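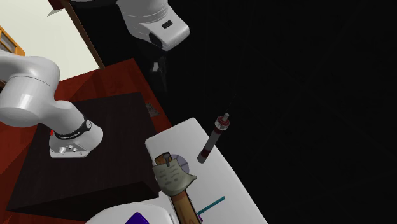

Moving a parts catalogue without closing the counter

Junholm has supplied replacement taps, valves and cartridges to plumbers since before its stock was held on a computer. In October the firm moved its catalogue from Imidport, an ordering system it had run for 18 years, to a newer one called Hokari. The stock manager, who led the work, spoke to us at the trade counter at 5 in the afternoon, after the last collections.

The first problem was part numbers. Imidport allowed spaces and trailing letters, and staff had used both freely. "The same cartridge could be in there under three numbers," the manager said. "One had the old supplier's code, one had ours, and one had a space at the end that you couldn't see on the screen."

Duplicates were matched on thread size, length and spline count, then checked by hand against the part on the shelf. This took two staff five weeks and removed 400 records. Prices were left alone until the matching was complete.

Units were harder. Older valves were listed in inches and newer ones in millimetres, with no field to say which. "A half-inch valve and a 15 millimetre valve are different parts, and a rounded figure hides that," the manager said. Each record now carries the size as marked by the maker, and a separate field for the unit.
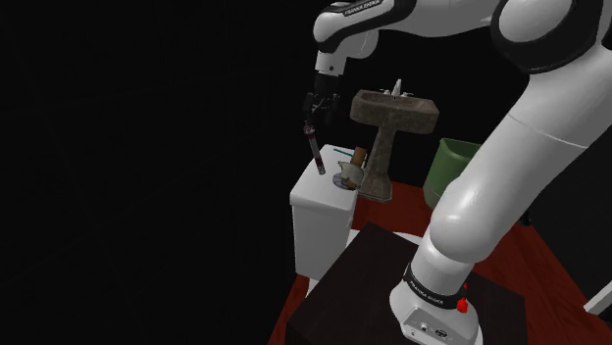 Wang, which buys from Junholm for its bathroom refits, found the change less smooth. Its office said that saved order lists had come across with the old numbers, and that two deliveries in the first week had to be sent back.

The manager accepted this. Old numbers now redirect to the new record, and the order page shows both. "We should have had the redirects in before we switched over. They were on the list for the second stage."

Imidport remains available on one machine at the counter, read only, for warranty queries. Returns are still entered on paper and keyed in the next morning.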